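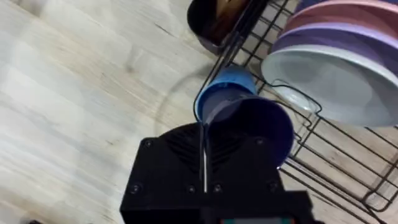 비스듬히 기울어진 컵

차 우릴 때 물, 다들 뭐 쓰세요?

글쓴이: 보리차말고홍차
작성일: 2023년 6월 23일 금요일

안녕하세요, 눈팅만 하다가 처음 글 써봐요. 홍차 마신 지는 3년쯤 됐는데 이사하고 나서 차 맛이 확 달라졌어요 ㅠㅠ 잎도 똑같고 주전자도 똑같은데 뭔가 밍밍하고 표면에 얇은 막 같은 게 떠요. 전에 살던 집은 오래된 빌라였고 지금은 지은 지 얼마 안 된 아파트거든요. 당연히 새 집 물이 더 나을 줄 알았는데 반대라서 좀 당황했습니다.
일단 Filtbridge 주전자형 정수기를 들였는데 막은 줄었어요. 근데 향은 여전히 약한 느낌? 생수로 바꾸자니 페트병 나오는 게 싫고요. 혹시 비슷한 경험 있으신 분 계실까요. 참고로 잎은 Tosura 아삼이고 200ml에 3분 우립니다. 밀크티는 거의 안 마시고 스트레이트로만요!

새벽찻장
막 뜨는 건 경도 때문일 가능성이 커요. 물에 칼슘이 많으면 차 성분이랑 만나서 그렇게 되더라고요. 정수기 쓰고 줄었다니 맞는 것 같고요. 향은 글쎄요, 아삼이면 잎 양을 조금 늘려보시는 게 제일 싸게 먹힙니다.

남천동주전자
저는 좀 다르게 생각해요. 수돗물 경도가 동네마다 그렇게 크게 차이 나나요? 이사하셨으면 가스레인지에서 인덕션으로 바뀌지 않으셨어요? 저도 그때 맛이 변했다고 난리 쳤는데 알고 보니 물을 덜 끓이고 있었음. 인덕션이 빨리 끓으니까 기포 좀 올라오면 그냥 꺼버렸거든요. 홍차는 펄펄 끓여서 바로 부으세요.

보리차말고홍차 (글쓴이)
헉 맞아요 인덕션으로 바뀌었어요!! 그리고 저 진짜 기포 올라오면 바로 꺼요... 오늘 저녁에 제대로 끓여볼게요.

티백도차다
정수기고 뭐고 저는 수돗물 하룻밤 받아뒀다가 씁니다. 10년째 이렇게 마시는데 불만 없어요. 물에 너무 돈 쓰지 마세요. Filtbridge 필터 값이 생각보다 나가요.

새벽찻장
받아두면 염소 냄새는 빠지는데 경도는 그대로예요. 그리고 여름에 하룻밤 상온은 저는 좀 찝찝하던데요. 하실 거면 뚜껑 덮어서 냉장고에 넣으세요.

티백도차다
네네 취향껏 하시는 거죠. 저희 집 주방은 여름에도 서늘해서요.

한입스콘
끼어들어서 죄송한데 컵도 은근히 영향 있어요. 저는 Cimov에서 나온 두꺼운 머그 쓰다가 입술 닿는 부분 얇은 잔으로 바꿨더니 같은 차가 맞나 싶었어요. 예열도 꼭 하세요. 뜨거운 물 조금 붓고 휘휘 돌려서 버리면 끝이라 귀찮지도 않아요~

남천동주전자
컵 얇기는 기분 탓이라고 봅니다 ㅋㅋ 예열은 인정. 겨울에는 확실히 차이 나요.

한입스콘
기분 탓이어도 맛있으면 된 거 아닌가요 ㅋㅋㅋ

우유먼저
아삼을 스트레이트로만 드신다니... 밀크티도 한 번만 해보세요 제발. 물 맛 고민이 절반은 사라져요. 진하게 우려서 우유 조금, 설탕 조금. 저는 지난 4월부터 Shearer 브렉퍼스트로만 만들어 먹는데 질리지가 않네요.

티백도차다
닉값 하시네요. 근데 우유를 먼저 넣으면 온도가 떨어져서 저는 별로던데요.

우유먼저
티포트에서 다 우린 다음에 따르는 거라 상관없어요! 컵에 티백 넣고 우유부터 부으시는 거면 그건 저도 반대예요.

보리차말고홍차 (글쓴이)
후기 남겨요. 물 팔팔 끓이고 잔 예열하고 잎도 살짝 늘려봤는데 향이 훨씬 올라오네요!! 한꺼번에 다 바꿔버려서 뭐 덕분인지는 모르겠어요 ㅋㅋ 정수기는 필터 남은 게 있으니 당분간 계속 쓰려고요. 밀크티는 주말에 해볼게요.

새벽찻장
다행이네요. 다음엔 잎 양만 원래대로 돌려서 한 번 우려보세요. 그래도 향이 괜찮으면 끓이는 게 문제였던 거예요.

남천동주전자
거봐요 인덕션이라니까요 ㅎㅎ

우유먼저
우유는 꼭 저지방 말고 일반으로 사세요!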